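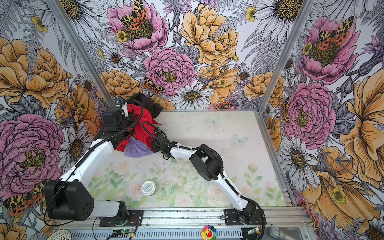
Lok-yiu Lam asked me last month whether two arms weren't simply twice the trouble, and I've been chewing on it ever since, so let me start there (pause, let them settle). My answer is yes, for the first 9 evenings at least! We bolted both arms to one rail and I spent most of February chasing a shoulder that sagged whenever its neighbour moved. Clothes are a lovely, maddening thing to practise on, all floppy and never the same heap again. Mention the floral wallpaper if anyone asks. Next: the wiring, and the 300 mm of cable I wish I'd left spare.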